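Pleston Storage Room, Monthly Check
Done Monday before opening, with November comments

1. Entrance and walkways
Result: OK
Walkway is clear to the back wall. The mat by the door was lifting on one corner, I put new tape. Please tell me if it lifts again.

2. Shelving, bays 1 to 26
Result: OK, with one remark
All uprights are straight and the floor bolts are tight. Bay 14 has a small dent at the height of the knee. I measured it and it is inside the limit in the Trandbridge manual, but I marked it with yellow paint so we can see if it grows.

3. Boxes and cartons
Result: Action needed
Long cartons are again stored standing up in the corner. They must lie flat, with the label to the front. Two cartons from the Diker delivery were soft at the bottom and I moved them to the returns shelf. 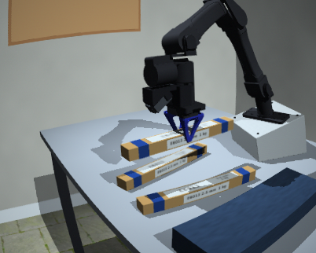
The heaviest cartons should go between knee and shoulder height. In bay 9 they were on the top level, and a person has to use the ladder to take them down. I ask the afternoon shift to change this before Friday.

4. Ladders and steps
Result: OK
Both step ladders have all rubber feet. The tall one is stiff to open, but it locks properly.

5. Fire extinguishers and exit
Result: Action needed
Needle is in the green on both. The tag on the one beside the office is out of date, so I have written to Ó Néill for a service visit. Exit door opens with one push. The light above it is weak.

6. Lighting
Result: OK
Of 56 tubes, only the one over bay 22 is flickering. A new tube is ordered.

7. First aid box
Result: OK
Small plasters are nearly finished. The eye wash is still sealed and in date.

Open from last month: the gutter over the loading door still drips on the ramp. Colour the wet area on the floor plan until it is repaired.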